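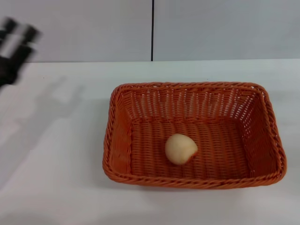 A woven plastic basket of the kind going into use at the Grulville food hall, with one small item in it.

GRULVILLE – Shoppers at the Grulville food hall will pick out their rolls and buns from bright orange-red plastic baskets starting in February, when the hall retires the willow ones its counters have used since it opened.

The hall has ordered 680 of the rectangular baskets from Tromolard, a housewares supplier. They are woven from plastic strands to look like wicker, with a thick twisted rim and sides that slope outward. The first boxes were delivered to the loading dock last month and are being unpacked in the back storeroom.

The change follows a county inspection last fall that marked the hall down for the condition of its willow baskets. Inspectors found broken canes and crumbs trapped in the weave at several counters, and told the hall it would need to line every basket with fresh paper each day or switch to something that could be washed.

The hall tried the paper for six weeks. Stall owners complained about the cost and the extra trash, and customers at the dumpling counter said the liners stuck to the food.

"We went through a roll of paper every other morning," said the owner of Sethi, the bakery stall by the north entrance. "I would rather put the basket through the dishwasher at night and be done with it."

Sethi was one of five stalls that tested the plastic baskets over the winter. The owner said the open weave on the sides lets air reach the bread and keeps the bottoms of warm rolls from going soft, although small seeds still drop through onto the counter. The stall now sets a tray under its sesame buns.

Not everyone likes the look of them. A cheese seller two counters down said the old baskets suited the building better and that the color is hard to ignore. The hall offered a brown version during the test, but most stalls asked for the brighter one. The management office said a single color would also make the baskets easier to track when they leave the building, which the willow ones often did.

Each stall will get a starting set at no charge and pay for any it loses. Under the new rules, baskets used for unwrapped food have to be washed at the end of every day, and a basket with a cracked rim or a loose strand has to be turned in. Baskets used for whole fruit or packaged goods can be wiped down instead.

Washing will be done in the shared kitchen behind the fish counter, where the hall has put in a second Drernix rack washer. Stalls without their own sink can drop off baskets there until 5 p.m. and collect them the next morning. The management office is asking stall owners to empty the baskets first – a stray roll can block the drain screen, and that happened more than once during the test.

Bread and buns still in the baskets at closing will go on the half-price table near the exit, as they do now. The table is moving a few feet closer to the doors to make room for a rack of clean baskets.

The old willow baskets will be sold from the loading dock over two mornings in February. The hall's stock list shows 968 of them, though the management office said a good number are too worn to sell and will be composted. Prices start at $5, cash only, and buyers are asked to bring their own bags. Any baskets still unsold after the second morning will be offered to the garden center on Mill Road for use as planters.

The hall will keep its regular hours during the changeover. Stall owners with questions about their starting set can stop by the management office on the upper level.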